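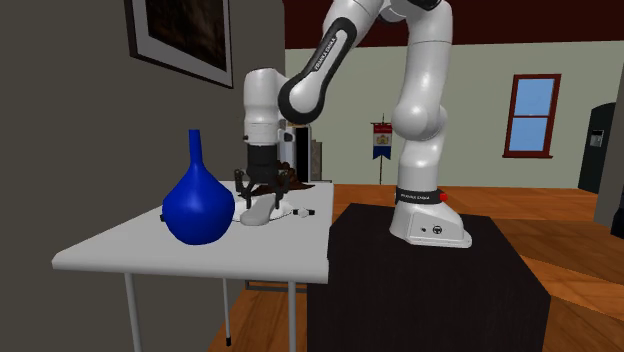
Kandpal Money Course – Frequently Asked Questions

Who is the course for?
It is for people who want to plan their household money and pay off debts. You do not need any knowledge of finance. If you can add and subtract, you can follow all the lessons.

How long does it take?
The course has five lessons, and each lesson takes 60 minutes. You can stop a lesson and continue it later from the same place.

I have no savings. Where do I start?
Start with lesson one, where you write down your income and your bills for one month. After this we ask you to put aside a first $100. It is a small sum, but many of our members never had it before. 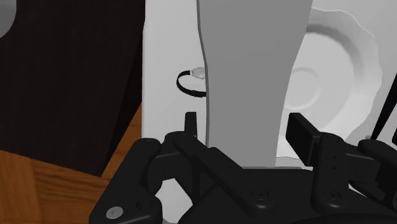
Can my husband or wife use the same account?
Yes. One account covers one household – you both can log in with the same email. We even recommend to do the budget lesson together.

What is the Plikeck sheet?
It is our monthly budget sheet. You can print it or fill it in on your computer. The new version, from September, has a separate line for yearly costs such as car insurance.

What does it cost?
The course costs $27, paid one time. There is no monthly fee.

Can I get my money back?
Yes, if you write to us before you open lesson three. Please send the request from the email you used when you signed up.

Do you give advice on which stocks to buy?
No. We teach budgeting and saving only. For investments, please speak with a licensed adviser.

Page updated November 2025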